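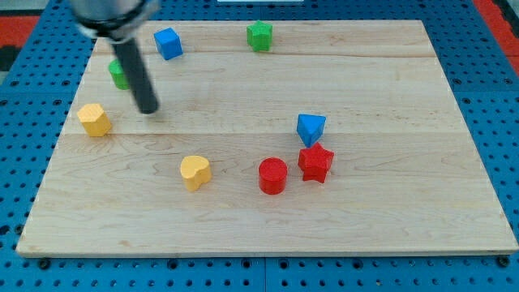

Veerle Verbruggen wrote to us that she had bought three prayer counters in her life and prayed no better with any of them. Fair enough. We sell one anyway, and we would sooner you read this page before ordering.

Oresano Prayer Counter
Sold by Van Rooij

The Oresano goes on a finger and counts to 2000. Press the top button to add one, hold the side button to clear. It buzzes at 18 and again at 80 unless you switch that off, and we suggest you do.

The maker's leaflet says it "deepens devotion." We have left that line out of our catalog. A counter keeps your place in a litany, a rosary or a mantra when your mind wanders. Whether your mind ought to be wandering is a question for your priest, your teacher or yourself. Knotted cord does the same job and never needs a battery.

Ignore any seller who tells you it has been blessed. Ours come straight from the carton.

In the box: counter, strap, spare battery, leaflet
Colors: gray or black
Returns: unopened or opened, with the strap

Reinhold Dreßler asked if it can be made silent. The buzz can, but the button still clicks, and in a quiet chapel people will hear it.

Page checked 2/11/21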